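Fuvuvard Community Housing
Furnished Lounges Project – Interim Progress Report to the Prornitz Fund
Reporting period ending October

Prepared by Tímea Bognár, Project Manager

Summary

The grant supports the refurnishing of the shared lounges at our Prusell and Hirvonen buildings, both of which house older tenants living on their own. Work at Prusell is largely complete. Work at Hirvonen began later than planned, after a delay in the repair of the ground floor heating, and is now under way. Spending remains within the approved budget, and we are not asking for any change to the total award. We are asking for approval of one transfer between budget lines, set out under Finance.

Seating

At the start of the project the lounges held a mix of donated sofas, several of them too low for tenants with limited mobility. The approved plan replaced these with individual tub chairs, which tenants had preferred over sofas in the spring survey. Of the 40 chairs ordered, the full Prusell share has been delivered and put into use. The Hirvonen share is held by the supplier until the floor has been cleaned and signed off.

Tenants have been positive about the back support and the height of the arms. The main criticism concerns the depth of the seat. Shorter tenants report that they cannot sit fully back and keep both feet on the floor. In response we brought forward the purchase of loose cushions, which had been scheduled for the final phase. The cushions are square, in gray and light pink, and one placed upright against the backrest shortens the seat enough for most of the tenants who raised the matter. A second can be set in front of it where more support is wanted.

The brown upholstery was chosen from three samples at a tenants' meeting. It is soft to the touch and has been well received, although it creases with use and will need regular brushing. Brushing has been added to the weekly cleaning schedule. 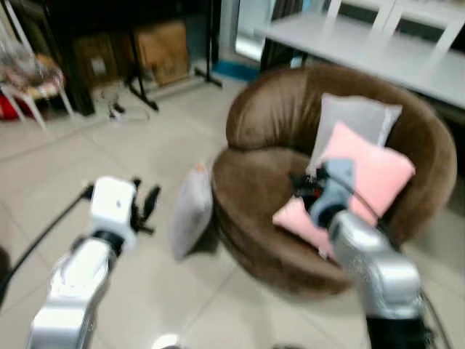
Floors and layout

The light tiled floors were kept in both buildings, as the approved plan allowed. They are easy to clean and present no trip edge for walkers. Two points have come up in use. Chairs can slide when a tenant sits down heavily, and we have fitted non-slip pads to the Prusell chairs as a first measure. Cushions also end up on the tiles more often than we would like – partly for lack of anywhere else to put them – and a low storage bench has been priced for each lounge.

The layout at Prusell was changed once during the period. Chairs were first placed along the walls, and tenants asked for small groups instead. The current arrangement leaves a clear route from the door to the kitchen corridor and has been checked against our fire plan.

Finance

The cushion budget was set at $400, of which $250 has been spent. Non-slip pads were not included in the original application. We request approval to move $200 from the signage line, where costs came in below estimate, to cover the pads for both buildings and part of the cost of the storage benches. The remainder of the bench cost will be met from our own funds.

Next steps

Delivery to Hirvonen will be booked once the floor has been signed off. The tenant survey will then be repeated in both buildings using the same questions as in the spring, with one added question on seat depth. Spare cushion covers will be ordered after the results are in, so that the choice of colors can reflect what tenants say.

A copy of the Prusell layout plan and the supplier's delivery notes are available on request from the project office.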